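They've moved the foot ferry, and I only found out by standing at the wrong landing at twenty past seven in the morning with a suitcase and a cup of coffee.

Those of you who've been reading since our move will know that I go back to Rasenwood for a few days every couple of months, mostly because Nadège still has work there and I don't need much persuading to tag along. We used to live five minutes from the old landing at the bottom of Curel Street (the one with the green shelter and the ticket machine that only liked certain coins). For the whole time we lived there, the boat left from that spot, and I'd have bet money it always would.

Well, it doesn't. From the start of August the ferry runs from the new pontoon behind the Langlois boatyard, which is an 11 minute walk along the river path if you aren't dragging anything, and quite a bit more if one of your suitcase wheels has gone. There was a notice at the old landing, to be fair. It was taped to the inside of the shelter, facing away from the street, and somebody had stuck a flyer for a piano teacher over the bottom half of it.

The reason for the move is mud. Margaux Deschamps, who was selling tickets that morning and was very patient with me, told me the old landing had been silting up for years and that the boat had touched bottom at low water 9 times last winter. I remember a couple of those bumps from our own time! You'd feel a sort of soft shove under your feet and everyone would look up from their phones and then look down again. Dredging was going to cost more than a pontoon, so a pontoon it was.

I should say that the new place is nice. There's a proper ramp with a handrail, so people with strollers and bikes can roll straight on instead of doing that awkward lift over the step. The shelter has actual walls on three sides. And the boat is now leaving every 41 minutes, an interval I've never seen on any timetable anywhere and can't make stick in my head. Margaux said it's what the crossing works out to with the longer route and a turnaround at each end. I missed two boats in three days because I kept thinking in half hours.

Fares haven't changed on this side. The five-trip card still works too, which pleased me no end, as I had an old one in my coat with two trips left on it.

Not everyone's happy. I had lunch with our old neighbor Didier Millet, and we got through the whole of the soup on the subject of the ferry. He takes it to the market on the far bank, and the extra walk is hard on his knees. He'd like the 5 bus to go down as far as the boatyard gate, and there's a petition for that on the counter at the Flullell bakery, which I signed even though I don't live there anymore (I wrote our new address next to my name, so they can throw it out if they want to). The bakery itself is worried as well. Half their early trade was people grabbing a roll on the way to the boat, and those people now turn left at the bridge and never pass the door. I did my bit with two almond croissants and a loaf that we ate on the train home.

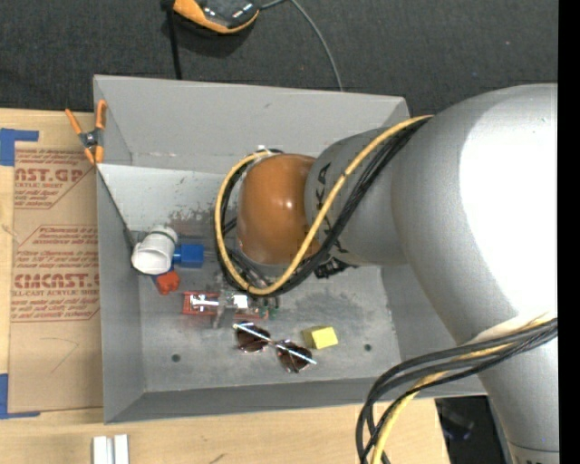 The bus company hasn't said yes or no yet. There's a public meeting about it in the school hall later in the month, at seven in the evening, and the petition stays out on the counter until then. If you're in Rasenwood and you care about it either way, go along. I asked whether they'd be serving drinks and got a look.

As for the old landing, it's staying open for people to sit on, at least through the summer. I walked down there on our last evening while Nadège was finishing up at the office. The ticket machine has gone already and you can see the four bolts where it stood. Two boys were fishing off the end, and a man was reading in the shelter with his feet up on the bench, so I guess it's still getting some use.

One practical thing, if you're planning a visit. Most of the maps at the train station still show the boat leaving from Curel Street, and so did the leaflet in our hotel room. Ignore them. Come out of the station, go straight down to the river, turn left at the bridge and keep walking till you see the boatyard crane. The last boat back is at ten to nine now - it used to be half past - and after that it's the long way around by the road bridge, with a taxi if you can find one. We couldn't, so we walked.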